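June 2024
By Kirstin Cowie
1 min read

Our new bench rules for the Jelville arm are up, all 6 of them, and I'm thrilled with how short they are! Davina Gourlay got them onto one page.

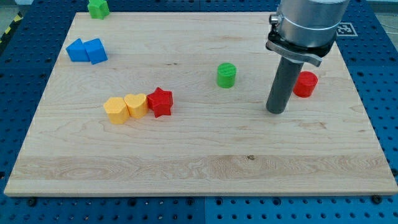

Rule four is my favourite: write down the start layout before every run. Colour and shape both go in the log, so "the cylinder" won't do when there's a green one and a red one on the board. Stars too - though the green one sits just off the board. Send changes to Davina by the end of June.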